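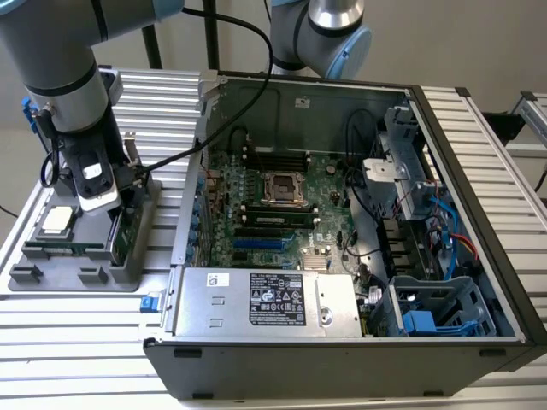 **Do we need a fresh risk assessment every time we change what the arm is picking up?**

Do one whenever the change alters a hazard, a force, a speed, a reach or who might be standing nearby. A new part of the same size and weight in the same spot usually needs a note in the existing assessment, signed and filed. A new gripper or new fingers is a proper review, every time.

That's the short version our safety rep gave me, and I've pasted it up top so anyone searching can find it. The trouble is that my workplace has managed to turn it into a three-week argument, so I'm after some help with the rest.

Background. We're a small refurbishing outfit doing desktop computers, mostly memory and processors. We have two arms working over one bench. The original risk assessment was done by the integrator, Tidico, when the cell went in, and it is a handsome document. It has a colour cover. It assumes one type of memory stick, one type of tray, and a worker who never leans on anything.

Since then we have changed the tray, the fingers and the order of operations, and somebody has "tuned" the approach speed so the afternoon target of 48 units stops being a running gag. Each change was small. The paperwork has not changed at all, unless you count the coffee ring.

My questions:

1. Where do other people draw the line between "note in the file" and "do it again"?
2. Both arms can reach into the same area. Is that one assessment or two?
3. My manager says the arms are collaborative, so the guarding rules don't apply. He said this with great confidence and half a sandwich. Is he right?

We're in Canada if that matters, provincially regulated, fewer than 20 people on the floor.

*asked by benchwarmer_mk*

---

### Answer 1 (accepted)

I did this job for a contract repair shop for a good while and have the binders to prove it. Taking your questions out of order.

**The sandwich one.** Your manager is wrong, though he has plenty of company. What gets assessed is the application: the arm, plus whatever is bolted to it, plus whatever it's holding, plus the fixture, plus the people. An arm that stops politely when it bumps your elbow is still pushing a metal finger into a tray, and if your thumb is between the two, the arm's good manners are a small comfort. Read ISO 10218 parts 1 and 2, and in Canada look at CSA Z434. Check which edition your province points to, as they don't all keep up. Your library or industry association may have a copy you can read without remortgaging.

**One or two assessments.** One, covering the whole cell, with each arm's tasks listed separately and then a section on what they do together. The together part is where people get lazy. Ask what happens when arm A stops and arm B doesn't know. Does the e-stop take out both? Ours didn't. We found out during a routine check, thankfully, with everyone well back and feeling clever until that moment. Press every button and watch every arm.

**Where to draw the line.** We used a one-page change form. It had to be filled in before the change, which was the unpopular part. Any tick in this list sent it to a full review:

- different gripper, fingers or grip force
- faster, longer or differently shaped path
- anything new with an edge, a point or stored energy
- fixture moved, or a new gap that a hand fits into
- a person now does something at the bench while it's live
- safety settings touched, for any reason, by anybody

No ticks meant a dated note and two signatures. By that list you have had at least three full reviews' worth of changes, so I'd stop arguing about the line and do one good one now.

A couple of things specific to computer work:

- Cables. Loose ones inside a case can snag on a finger, and the arm's own cabling can catch on whatever it swings past. Look at the slack through the *whole* motion, including the homing move that only happens when something's gone wrong.
- Power. Write down that the unit is unplugged before it reaches the bench, and who confirms it. Treat power supplies as closed boxes. If your arm is ever asked to open one, come back and start a new question, because I'd like to read it.
- Static. That belongs in your quality documents, but the wrist strap belongs in the safety one too. You are tying a person to a bench beside moving machinery. Breakaway cords, and keep them out of the arm's path.

On the speed tuning: get the checksum of the safety configuration, write it on the assessment, and compare it at the start of each shift. Most controllers will show you one. It takes a minute and it puts an end to mysterious tuning very quickly. Put a password on it as well, and don't make it the company name.

*Gerasimos Vlachopoulos*

> **benchwarmer_mk:** Thank you, this is brilliant. The password is the company name.

> **Gerasimos Vlachopoulos:** It was ours too.

---

### Answer 2

just get Plisen or whoever to do it, we paid them and they came out and measured the forces with a little spring gauge thing and gave us a certificate. haven't had to think about it since

> **oddlots:** How long ago was that, and have you changed anything?

> **same guy:** couple years. yes

---

### Answer 3

Mostly agree with the accepted answer but I'd push on two bits.

First, two signatures on the no-ticks form is only worth something if one of them belongs to a person who works at the bench. At Katsaros we had the production lead and the production lead's boss sign everything, and you'll be amazed to hear that nothing ever needed a review. We moved one signature to whoever was on shift, and the first month got us a pinch point between the fixture and the bench extrusion that had been there since day one. Everyone on the floor knew about it. They'd been working around it and assumed it was in the file.

Second, force measurement. If you're relying on the arm limiting its force near people, somebody has to measure it with a proper instrument at the real contact points, with the real fingers on. The numbers in the arm's manual were for the arm. Ours came out fine against the forearm and well over against the back of the hand, all from a bracket with a square corner. We rounded the corner, slowed the last bit of the approach and measured again. Keep the before and after readings together, inspectors like them.

For what it's worth our file is now 324 pages, and I would not hold that up as a goal. Nearly all of it is superseded pages we're scared to throw out. If you're starting over, keep a current version on top that a new hire can read on their break, and put the history in a separate binder.

Also nobody's mentioned training. When the assessment changes, the people at the bench need telling, and you need a record that you told them. We do it at the morning huddle with a sign-off sheet. If the change affects clearing a jam, we have them do it with their own hands under supervision, as clearing jams is when people reach in without thinking.

*oddlots*

> **benchwarmer_mk:** Update for anyone following. Change form is in and the Nuvix controller now has a real password. Full review is booked for June. The manager has asked to be on it, which I'm choosing to see as progress. Does anyone have a jam-clearing procedure they'd be willing to share? Ours currently says "clear jam".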